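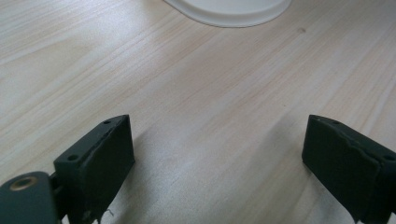
Section 4: Setting Up the Cup Station

Welcome to the cup station, the part of the Stukstead club build that everybody wants to try first! You'll hold a gripper in each hand, work with paper cups from the stack, and record every move so our robot arms can learn from it. By the end of this section you should have a tested station and your first short set of practice clips.

Do Section 3 (charging and software install) before you start. Work in pairs. One person drives the grippers and the other runs the Yeom recorder on the laptop, then you swap.

What you need

Two Imero hand grippers, left and right
Two gripper cables
The cup tube and its base
One sleeve of plain white paper cups
Gray tape
Lens cloth
The club laptop with Yeom open
A station log sheet

4.1 Prepare the table

1. Clear off backpacks, snacks, and phones. The cameras sit low on the grippers and they see a lot more of the tabletop than you'd expect.

2. Wipe the table with a dry cloth. Check for crumbs and cup dust while you're down there.

3. Look at the gray tape strips on the front edge. If one is peeling, replace it with a fresh piece in the same spot. Please don't move them to make more elbow room – the driver lines up on those strips at the start of every session.

4. Set the cup tube on the table, toward the back, and load the cups. They should nest straight. If the stack leans, take the cups out, tap them together on the table, and load again.

5. Push down gently on the top cup with one finger. The stack should settle without sticking.

Note: Use only the plain cups from the supply shelf. Printed ones are great for parties, but mixing them in halfway through a set means starting the set over.

4.2 Connect the grippers

1. Lay both grippers down with their jaws open.

2. Plug in the left cable, then the right. Yeom gives a short beep for each one. If you hear one beep for two cables, unplug both and start again with the left.

3. Run the cables out to the sides of the table and down. Leave enough slack for a full reach to the tube and back.

4. Pick up both grippers and slowly stretch toward the tube. Have your partner watch the cables as you do it.
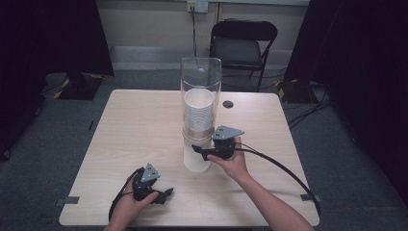 If a cable pulls tight before your hands get where they're going, set the grippers down and feed more slack up from the floor. Do this now, before recording. A tug in the middle of a clip shows up as a jump in the motion track, and you'll be sorry to lose what was a really nice run.

CAUTION: Walk behind the stands, never between the stands and the table. The floor cables are easy to catch with a shoe.

CAUTION: Keep fingertips away from the hinge when the jaws are closing. The pinch is small but you will remember it.

4.3 Check the fingers

The fingers are club-printed parts and they work hard. Scuffs and small chips are normal and don't need a report. Go through these checks on each gripper:

1. Squeeze the handle all the way and let go. The two fingers should move together and open fully.

2. Wiggle each finger lightly. If one rocks, tighten its screws a quarter turn at a time with the small hex key. Stop as soon as the rocking stops.

3. Look for plastic strings left over from printing. Trim the long ones with flush cutters, well away from the lens.

4. Clean the lens with the cloth. One wipe, no breath fog.

5. In Yeom, open the preview for each gripper. You want both fingers in view with clear tabletop between them when the jaws are open.

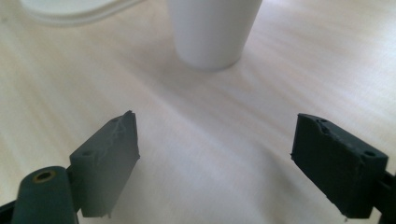 Once both previews look good, click Save Pose. Yeom stores the open position and uses it to work out how far the jaws have closed in every clip that follows. Save a new pose any time you swap a finger or loosen a screw, even if it feels exactly the same in your hand.

Note: If the preview is very bright on one side, tilt your wrists a little before you touch the exposure setting. Algirdas Šimkus spent a whole afternoon tuning exposure in May and went home with the same number he came in with: 768. Leave it there.

4.4 Practice the grip

Now the fun part! Don't record yet. Give yourself ten minutes to get a feel for paper cups, which are much softer than the foam blocks from Section 2.

1. Hold one gripper low, level with the bottom half of the cup.

2. Move in until there is a finger on each side. Try to touch both sides at the same moment.

3. Squeeze slowly. Stop when the cup is held. A slight dent is fine, but a fold is too much.

4. Lift straight up, count to two, and set it back down.

5. Repeat with the other hand, then with two cups nested. Keep the spare gripper back and out of the way while you practice with one hand.

When your partner has watched you do five clean lifts in a row with each hand, you're ready.

4.5 Record your first set

1. In Yeom, choose New Set and type both your names.

2. Start with jaws open, lined up on the tape strips. Hold still until the beep.

3. Do the move at a calm, steady speed. There's no prize for fast clips.

4. Return to the start position and hold still until the second beep.

5. Your partner marks the clip Keep or Drop. The driver doesn't get a vote!

6. Fill in one line on the log sheet, then go again.

Drop a clip without feeling bad about it. For our Kultinico entry the club recorded 3748 clips and kept 3038, and the arms learned beautifully from that set. Ye-seo Yoo reviewed the final batch and has posted her favorite keepers in the shared folder under Good Grips. Watch a few before your turn – they're a huge help with wrist angle.

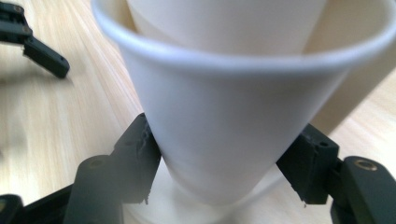 What should I do if I pick up two cups when I only wanted one?

Finish the move smoothly, return to the start position, and have your partner mark the clip Drop. Then set the grippers down, separate the cups by hand, and check that the stack in the tube is still straight. If it happens again within the same set, swap in a fresh sleeve and write "double" on the log sheet.

4.6 Shut down

1. Click Close Set and wait for the upload bar to fill.

2. Open the jaws on both grippers before you unplug them.

3. Unplug the right cable, then the left. Coil each one loosely and hang it on its hook.

4. Put dented cups in the practice bin. They're perfect for Section 2 warm-ups.

5. Sign the log sheet and clip it to the board by the door.

Continue to Section 5, Playing Back Clips on the Arms.

Section 4 last updated March 14, 2019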